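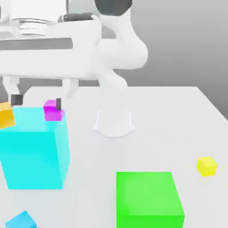 Cubes in the simulator, gripper open, magenta one next in line.

I promised a post about my house rules for sim work, and since I broke two of them in July I figure now's the time!

Rule one: write down what counts as a pass before you run anything. I use a plain text file. Mine says the cube has to stay off the table for 45 frames, and if it drops at 44 it's a fail, sorry. I used to squint at a run and go "eh, close enough" and my numbers were garbage for months (I still have the spreadsheet, it hurts to open).

Rule two is seeds. Log the seed, every single time, in the same folder as the results. I did a batch of 900 runs for the Collado write-up, and run 304 did something wonderful with a stack, and I can't get it back. Gone! I'd saved the scores and nothing else.

Rule three came from the folks at the Kendamberg meetup, who are way stricter than me. Mix your block sizes. If you only ever train on small cubes that fit nicely between the fingers, you'll get a lovely success rate and a policy that falls apart next to a big one. So now I put large and small on the same table, and I let them crowd each other a bit. Scores went down. I'm keeping it anyway.

Rule four, and I'm still arguing with myself on this one: no quoting a sim number without the word "sim" right next to it. Same sentence, same table column, same slide. Gorkard's template has a box for it, and I've copied that.

I want to do one on contact settings next, once I've finished moving everything over to Indell. 200 config files to go through by hand, wish me luck.

Filed under: robots, simulation, good habits
Contact | © All posts by the author | Back to top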